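Mar 10, 2022

So the pylons are back! If you've been reading this blog since last fall you'll remember I said I was done writing about the power line, and I meant it when I typed it. Then the new route map came in the mail and I spread it out in the kitchen and that was the end of my evening.
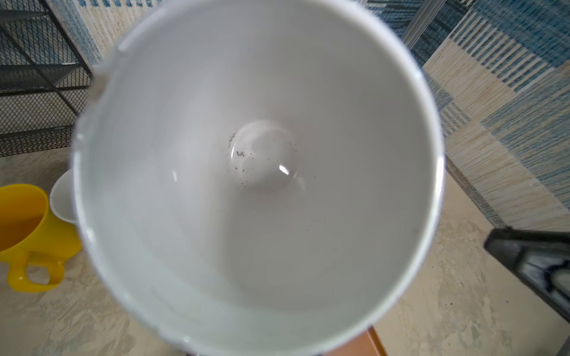
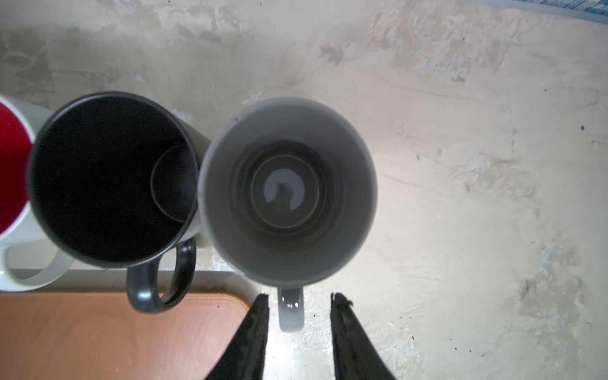

For anyone new, the short version is that a company called Zosivier wants to run a high-voltage line from the hydro plant up past Guvus down to the big substation outside Adjei, and there are two ways to do it. One goes through the Harnska valley, where I live, and the other goes over the pass. The valley way is longer on paper but has more people on it, and I'll get to why that matters. I should say I'm not an engineer. I'm a person with a black mug, a white one that's red on the inside, and too many browser tabs open, and I fill one mug while the other goes cold and read planning documents until my eyes hurt. That's the whole of my expertise.

What got me going again is the wording on the new map. The old one, from November, showed the valley route as a thick solid line and the pass as dashes. Everybody here took that to mean the valley was settled. I know my neighbors did, one of them had already started asking where the tower would go in her hayfield and whether she could still get the baler around it. Now both are dashes. The legend says "options under review." Under review by whom? It doesn't say. There's a phone number and when I called it I got a very nice recording.

Okay, so why do I want the line to come through here? I get asked this a lot, usually by friends in the city who assume people out here must be fighting to keep it away. And sure, some are, and I don't blame them. Towers are ugly. They hum in damp weather. But we've been at the end of a tired old rural feed for as long as I can remember, and last winter the lights went out for 5 days. The clinic ran its vaccine fridge off a generator that somebody brought down on a trailer. The school just closed. Meanwhile the water that spins the turbines at Guvus runs right down our valley, under our bridges, and the electricity made from it goes somewhere else. You can see why people are a bit sore.

The thing is (and it took me embarrassingly long to understand this) a big line going over your head doesn't give you any power by itself. You need a step-down substation, and those cost real money, and they only get built where somebody has decided they should be. The first plan had one penciled in at Harnska. I went looking for it on the new map with my reading glasses on and then with a flashlight, and there's a little square next to our name with no label at all. Maybe it's the substation. Maybe it's the old sawmill. I'd love to know.

Then there's the road. Wherever the line goes, an access road goes with it, and ours washes out every spring at the same bend. Put in a road good enough for trucks carrying tower steel and you've also got a road good enough for the school bus and the ambulance. Nobody in the capital seems to put that in the cost column, or the benefit column, or whatever column it belongs in. They compare miles and dollars and the pass comes out cheaper, because there's hardly a soul up there to buy land from or to serve.

We did a petition last time. We got 1000 signatures, which for a place our size is pretty amazing, and a bunch of us drove down to hand it in. Four cars, a lot of sandwiches, one flat tire. A polite young man took the box and gave us a receipt. I still have the receipt! It's on my fridge. I've never had a letter back, and neither has anyone I know, and when I wrote to ask what had happened to it I was told that public input had been "incorporated." I'd like to see the page it was incorporated on.

I do want to be fair to the other side here. A friend of mine over by the pass says the folks up there were never asked either, and that the few families who do live there would lose grazing they can't replace. I hadn't thought about it enough, to be truthful, and I've felt kind of bad since. I don't want our lights to come on at their expense. What I'd like is for somebody to sit down in a room with both of us and show the numbers, all of them, and say out loud how they're choosing. If they did that and still picked the pass, I'd grumble, but I think I could live with it, as long as there was a plan for fixing the feed we've got.

Anyway, the comment period is open for 26 more days. You can send yours by mail or drop it at the township office, and they told me at the desk that handwritten is fine. It doesn't have to be long or fancy. Put your address on it so they know you live here, say which route you'd want and what you'd need from it, and please, please mention the substation by name. And if you know anything about that little square on the map, leave me a comment below. I've been squinting at it all night and I'm still leaning sawmill.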